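Plate-handling trials suspended at Quispe site after gripper fault

Storkent has suspended automated crockery handling at its Quispe returns centre following a fault in which a robot arm failed to release a plate and continued its movement towards the stacking rack. The plate broke against the upright of the rack and fragments landed outside the marked cell area. No one was injured.

The fault occurred shortly before the end of the late shift on Saturday. The cell was stopped by an operator using the emergency button beside the guard door, and power to the arm was isolated while the floor was cleared. Staff on the adjoining washing line were moved to another part of the building for the remainder of the shift.

A preliminary report, circulated to employees this week, states that the arm had been commanded to open its fingers and that the control software recorded the command as completed. The fingers had not opened fully. The report attributes this to a worn return spring in the finger assembly, together with a position sensor that had been set with too wide a tolerance during its last service. As the software received a signal that the plate had been set down, it began the next cycle at normal speed.

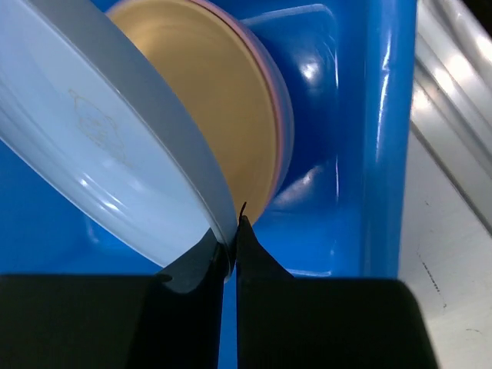

The Quispe centre receives used tableware from canteens and event caterers, sorts it by type and returns it to stock after washing. The robot cell was introduced to lift plates and dishes out of transport bins and place them on edge in racks, a task previously carried out by hand. It had handled up to 2,000 items in a shift before the suspension.

A review of the cell's records has identified 137 earlier cycles in which the fingers took longer than expected to open. Each was logged as a minor delay and cleared automatically, and none was passed to the maintenance team. The report describes this as a failure of procedure and recommends that repeated delays of the same kind should stop the cell until it has been inspected.

Maribel Cáceres, head of operational safety at Storkent, said the company accepted the findings in full.

"The guarding around the cell was designed to keep people away from the arm. Insufficient thought was given to broken crockery travelling over the top of it," she said. "The height of the panels will be increased before the cell is used again, and the release of each item will be confirmed by a second sensor that does not depend on the first."

The company has also instructed its Plorkach site, where a cell of the same design is in use, to reduce arm speed to 300 millimetres per second when an item is being carried. Finger assemblies at both sites are to be removed and examined. The supplier of the gripper, Cludov, has been asked to provide revised service intervals and to confirm the correct sensor setting in writing.

Until the work is complete, bins at Quispe will be emptied by hand. Employees assigned to this work will be issued with cut-resistant gloves and should report any chipped or cracked items to their shift supervisor. Bins already inside the cell must not be removed without permission from the maintenance team.

Customers have been advised that some returns may take a day longer than usual to process. Collections are not affected.

Storkent said that the cell would be restarted only after a supervised test of 634 consecutive cycles without a release fault, using the same mix of plates and dishes that is handled in normal service. No date has been set for the test. The final report will be made available to all employees and to their safety representatives in December.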